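Votelix two-finger gripper kit - long term review

Posted 18 December 2024

Quick one between jobs. Had a few emails asking if the Votelix kit is worth the money for a small shop so I'm putting it all in one spot and then I can just send people the link.

Short version: decent gripper, annoying pricing, budget for pads. Long version below, bit rushed, sorry.

What you get

Base kit was $654 when I ordered in August. Gripper body, two fingers, one set of soft pads fitted, wrist camera bracket, a cable that's too short, a bag of screws. No spare pads in the box. No printed manual either, just a link. The wrist camera is extra. I already had one that fit the bracket so I skipped it, but if you're starting from zero, put it in your numbers from day one. The bracket's no use on its own.

Freight was on top of that. Mine came through Karkberg and they were fine, packed well, emailed when it shipped. Vivdale had it listed cheaper but wanted payment up front with no firm date. Passed. Heard since that people did get their orders, so maybe I was too fussy.

What I use it for

Small light stuff. Picking parts off a mat, dropping them in a tray, all day. Nothing heavy. It's a bench job in a room that was never meant to be a workshop, so footprint mattered more to me than payload. If you need to lift anything with real weight, stop reading and go look at the bigger models, this isn't the one.

Setup

Half a day. Most of that was the cable. It reaches if your controller sits right beside the arm and mine doesn't. An extension is cheap but it's a funny connector so you wait for it. Order it with the kit!! Wish I had.

Software install went OK. The calibration routine asks you to close the fingers, open them, close them again, then sits there thinking. Let it. I got impatient the first time, pulled the plug and had to start over.

Grip force comes set far too high out of the box. Turn it down before you put anything near it. The setting is buried under Advanced for some reason.

Day to day

Good, mostly. Closes square, repeats well, quiet enough to take a call beside it. The narrow tips are the best thing about it - you can get right down to something small without knocking its neighbour over. I tried a chunkier gripper before this one and it was like wearing oven mitts.

Slow to open, though. You notice over a full day. There's a speed setting but past the middle it gets jerky, so I leave it alone.

The pads

Ok so this is the bit everyone asks about. The pads are a consumable and the product page does not say so anywhere I could find. They pick up dust, they go dull, stuff sticks to them. You can wipe them down and that helps a bit but the surface never really comes back. Mine have that dusty textured look now, and there's a yellowish bit of residue low on the right one.
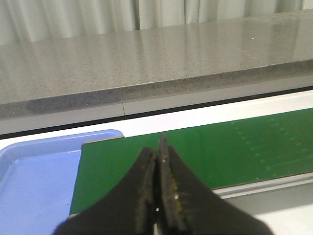 Aitana Sotomayor wrote in after the first draft of this went up and reckons I'm being too hard on them. Her view is that every soft pad at this price wears, and the real fault is Votelix not selling them in bulk. She buys ten sets at a time through Echevarría, keeps them in a drawer and books them under supplies, so nobody at her end has to sign off on a fresh purchase in the middle of a job. She also says to swap both sides together, even if only one looks bad.

Fair points, and I've started doing the same with the swapping. Still think it belongs on the product page.

Either way, treat pads as a running cost. I put down 4 sets a year in my first budget and that was optimistic. Depends what you're handling, obviously. Clean dry plastic is easy on them. Anything tacky or gritty isn't.

Things to put in the budget that I didn't

Spare pads. Said it already, saying it again.

The cable extension.

Cutting mats and trays. Sounds silly, but you want a surface that doesn't slide and somewhere for parts to go, and you'll want the same ones every time or you're re-teaching positions. Buy a couple extra of whatever you pick. Stores discontinue things. I use ordinary plastic trays and a green cutting mat with the grid printed on it, nothing special, and the grid is handy for putting things back in the same place after a clean.

Lighting. If you're running a camera at the wrist, glare is a pain. Shiny mats and polished counters both bounce light around and the colour shifts over the day if you've got a window. Curtains help. A cheap diffused lamp helps more. I didn't have a line for either and ended up paying for it out of the parts money.

Your own time. A few hours a week early on, less later. I put zero. Don't put zero.

Buy or lease?

Looked at leasing. Echevarría had a refurbished unit for $548, same model, shorter warranty, pads not included. Tempting. Would've been the smarter buy in hindsight as the body doesn't seem to be what wears out. If one comes up again I'd grab it as a spare. Proper leasing only made sense for a fixed length project, once you read the bit about returning it in "original condition". With these pads? Good luck.

Support

Mixed. First ticket got answered the same day by a person who clearly knew the product. Second one I got a canned reply, then nothing, then a reply to a question I hadn't asked. Iker Esteban had a bad encoder on his and says the replacement came without any argument, so the warranty side seems ok. He did have to pay the return freight, which I'd check on before you order if you're somewhere remote.

Would I buy it again

Yeah, probably refurbished. It does the job it says, the fingers are a nice shape for small work, and I haven't found anything nicer near the price. Just don't take the sticker price to your boss as the total. Get the quote for the kit, then add pads, cable, camera, freight and lighting, and take that number in instead.

Pros: narrow tips, quiet, repeatable, easy to mount

Cons: pads wear and aren't sold in bulk, short cable, slow to open, force setting hidden away, no spares in teh box

Score: 7 out of 10. Would be an 8 with a second set of pads included.

Will add pad part numbers when I dig out the invoice. If you've tried third party ones let me know which, I've got a set on order and no idea if they fit.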